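## 4. Shared dryers and the handling of dark clothes

Most writing on household laundry stops at the washer. Ours did too, for a while, until the diaries we collected for the Numer study kept pulling us back to the dryer. People had a lot to say about it! They wrote about shirts left behind, about standing in front of the wrong machine, about crouching to feel along the bottom of a drum for one last sock. This section looks at that short stretch of work between the end of a cycle and the moment the clothes are in somebody's basket, and at how the layout of a shared laundry room makes it easier or harder.

### 4.1 Which machine is mine?

In a home with one dryer the question never comes up. In a shared room it comes up every time, and it is answered with whatever the room offers: position, color, a dent, a sticker. Diary writers in the Boonchu building almost never used the model name of a machine. They used a number where there was one, and where there wasn't they used place ("the one by the wall," "second from the door").

Numbers are a wonderful low-cost aid, and we want to say so clearly. A large numeral at the upper left corner of a machine can be read from a standing position with a full basket in both arms. It also survives the door being open, provided the door swings to the other side. We saw rooms where the only number was on the door itself, and once the door was open the number pointed somewhere else entirely. The people using those rooms had learned to check the number first and open second, and several wrote that they forgot.

The difficulty grows when machines of the same color stand close together. With a narrow gap between two units there is little to tell one from the other except the label, and a person who has put down a load and turned around to fetch a basket is starting fresh. Our favorite diary entry on this point reads, in full: "Tuesday. Opened three. Mine was the first."

### 4.2 Reaching in

A dryer that stands straight on the floor puts its opening low. The hand goes in level or slightly downward, and the last garments are usually the hardest to get, being the ones that have slid toward the lip. Small items settle against the seal. Dark fabric makes this worse, as the inside of a drum behind tinted glass is dark as well, and a black garment near the rim can pass for part of the machine.

We therefore treat *edge items* as their own group. An edge item is any garment touching the rim, the seal or the filter grille when the door is opened. Of the 1495 unloadings written up in the diaries, edge items were the most common reason given for going back to a machine a second time. What makes them interesting is that they ask for a different motion. The bulk of a load comes out in armfuls, and an edge item has to be picked, pulled free and carried by itself.

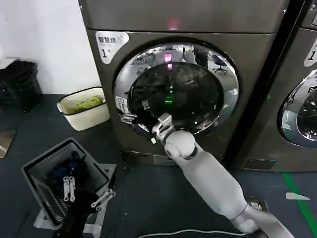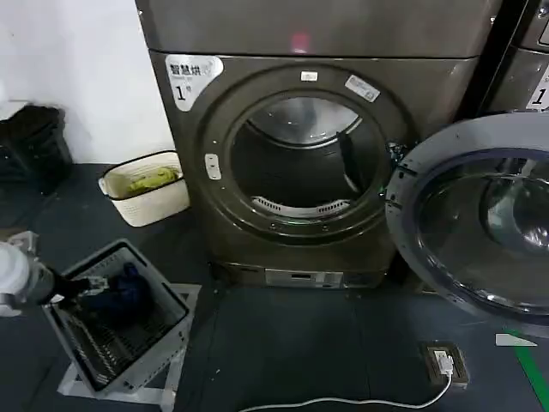
**Figure 8.** Dryers marked with a large numeral "1" at the upper left of the front panel. First image: dark fabric at the lower part of the door. Second image: door open on an empty drum, with a perforated lint filter grille at the lower lip of the opening and a dark navy-blue garment in a basket at the lower left.

The placing of the basket turned out to matter more than we had guessed when we planned the study. Three habits came up again and again in the diaries. Some people keep the basket right under the door and let things drop. Some put it to one side, at arm's length, and swing each handful across. Others leave it on a table or a folding shelf behind them and turn around each time, and these are the people who report the most dropped socks (and the fewest backaches, which we did not expect to find).

The side position has a lot going for it. It leaves the door free to move through its full swing, and it keeps the floor right in front of the opening clear for the feet. It works best on the side away from the hinge. A raised basket is better again, even when the lift is small, and diary writers who had tried a stand were quick to recommend one. One wrote that it was the single best thing in the room.

### 4.3 Knowing the drum is empty

Bare steel is easy to check. Light catches on it, and anything left inside breaks up the shine, so a quick look from the front is often enough for a drum with nothing dark in it. The same look does less well at the very top of the opening and behind the lower lip, where people told us they rely on touch. Karkov, the older of our two buildings, has drums with a matte coating, and there the writers mention touch in nearly every entry.

The lint filter plays a happy second role here. Where it sits along the lower lip, anyone who clears it has to bring a hand and an eye to exactly the spot where edge items gather. Writers who cleared the filter after each load hardly ever reported a missing garment. We can't say the filter is the cause, as careful people may simply be careful about both, but the match was strong enough that we would love to see it tested properly.

### 4.4 Other containers on the floor

Shared rooms collect containers. A typical entry lists the writer's own basket, a smaller one with a single cloth in it, a trash bin and perhaps somebody's bag. Small baskets near a wall were read in very different ways: as lost property, as cleaning cloths, as the start of the next person's load. Eight writers said they had moved a small basket out of the way and then worried about it afterward!

We tried a simple sorting sheet, which the writers nicknamed the Luvby card, asking them to mark each container as *mine*, *someone's* or *the room's*. The last two were mixed up often. Color of the container helped very little, and what lay inside it helped a good deal more - a folded towel suggested an owner, while a crumpled cloth suggested a rag.

Some 40 of the writers filled in the card for a second month. Their answers for *mine* were steady from one month to the next. Their answers for *the room's* drifted toward whatever had been standing in the same spot for longest, and we return to that drift in Section 5, together with the folding tables.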